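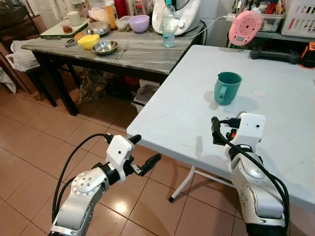
Both arms at the folding table in the kitchen room, with the teal mug on the table.

Equipment plan for next year: what we ask for and what can wait
Prirkwood Household Robotics Group, 25 October 2026

The Aguiar fund has opened its small equipment call again, and our group must send one list before the end of the month. Many of you wrote to me with wishes. I thank you for this. I could not put everything in, so I want to explain how the list looks now, and then you can still object until we submit it.

The ceiling for the call is $3,000 for each group. It covers parts, tools and furniture. It does not cover salaries, shipping from abroad, or any item which is already paid from another budget. Last time two of our requests were returned for the last reason, and we lost the whole sum for them. Please check your own lines carefully before you send them to me.

The first position is spare gripper fingers. We use the same pairs for the clearing task, for the cup task and for the cutlery task, and a fork is much harder on the fingers than a mug. Kelly Peixoto has kept a notebook of finger changes from April, and from it we see clearly that we change them more often than we planned. Skoltel offers a set for $355 which includes the mounting screws and the short upper finger. Kelly would like to have one full set in the drawer at all times. I agree with her, and this line is at the top of the list.

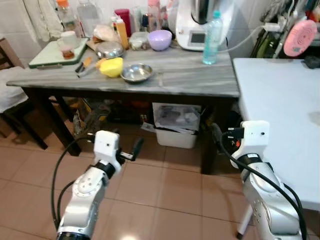

The second position is cables. At the moment each arm carries its cable on the outside, and when the forearm turns far the loop becomes tight at the connector. We have two possibilities. The cheap one is clips and sleeves, which we can order from any shop and which Noémie Friesen can install in one afternoon. The more expensive one is the cable kit from Mustel, with angled plugs and softer cable, at $763 for both arms. I asked Mustel if they sell the kit for one arm only, and the answer was no.

My opinion is that we should first try the clips. If the connectors still suffer after some weeks of normal work, we have a good argument for the kit, and we can show numbers of hours lost. Noémie has a different opinion. She says that the afternoon for the clips will become three afternoons, and that the kit would already be paid by the time we finish. We left the kit in the list for now, in second place, and I ask those who work daily with the arms to tell us what they prefer.

The third position is small, but it made the longest discussion in our meeting: furniture. The folding table is practical, we can carry it away when we need the floor. It is also light, and when an arm touches the edge the table can move a little, and then the recorded positions are not useful any more. A heavier table would solve it. On the other hand, the people who will use such robots at home have light tables too, and we should not make the room too comfortable for the machine. For this reason I propose to buy only rubber feet for the folding table and no new table. The marbled table stays as it is.

I also received the wish to buy a matching set of dishes, so that the runs are easier to compare. I did not include it. The mix of steel, plastic and glass is useful for us, especially the reflective bowls, which are still difficult for the wrist cameras. If something breaks, we replace it from the ordinary kitchen budget, and please write it in the inventory on the same day.
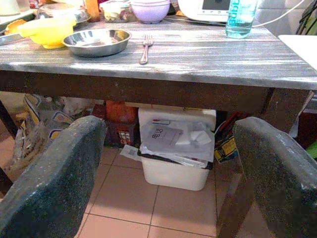
About the wrist cameras there was a question if we need better ones. They are good enough for the tasks of this year. A new model would also mean a new calibration of both arms and a change in all our recording scripts, and I do not see who has the time for it before spring. I moved the cameras to the plan for the year after. The person who asked for them knows this and has accepted it.

One more point which is often forgotten is running costs. The fund pays the purchase and nothing after it. When you propose an item, please add what it will cost us in one year of use: screws, replacement pads, licenses, and your own hours for maintenance. For the fingers Kelly has done this on half a page, and it is a good model to follow. I can forward it to anyone who wants it.

What I need from you:
The exact item name and the supplier, with a written offer.
The cost for one year of use.
The name of the person who will receive the package and test it.

Send it to me by e-mail, please not on paper and not in the corridor. Noémie will check the sums and the tax, and Kelly will sign for the lab. Lines without a written offer will go to the reserve list, where the clips and the rubber feet are also standing until I have their prices.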